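2022-09-20

Putting the winter jacket away, and taking it out again

4 min read

Every April I promise myself that I will store the warm clothes properly, and every April I push them into a bag and close the cupboard door very fast. This year I paid for it. When I opened the bag, my beige puffer jacket had the shape of the bag, and it had kept this shape for the whole summer.

I bought it in a small shop called Murulari, in my second winter here, when I understood that my wool coat was not enough. It was expensive for me at the time, so I would like it to live a long life. I decided to learn how to fold it, and for this the bed is the best place, as my table is too narrow for the sleeves.

The quilting makes everything more difficult. The fabric is a little shiny and slides on itself, and the padding wants to go back where it was. I fold one side to the middle, I turn to the other side, and the first one has already opened. 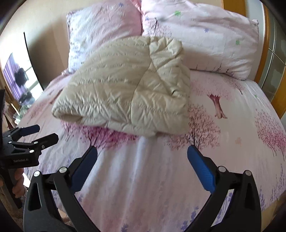 Fadwa Farouk: Please don't fold it too tightly! I kept mine in a vacuum bag for 2 winters and the filling never came back. Now it hangs in a cotton cover and it is much happier.

I read this twice and I think she is right, but I have only one short rail, and it is full of shirts. So for me it must be folding — but loosely, with the sleeves laid inside and nothing heavy on top.

The sleeves are the part I still do badly. They hold a lot of air. My method now is to press from the shoulder down to the cuff with a flat hand, slowly, and only after that to bring the sleeve across the body. If I hurry, I get a fat lump in the middle and I must begin again.
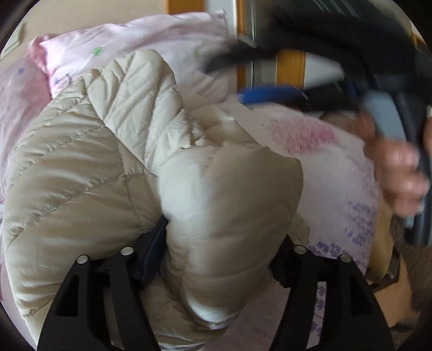 The beige puffer on the pink sheet, still bunched in the middle.

For the cupboard I have ordered a cotton box from Lalletti, the low kind which goes on the upper shelf. I will write again when I have tried it.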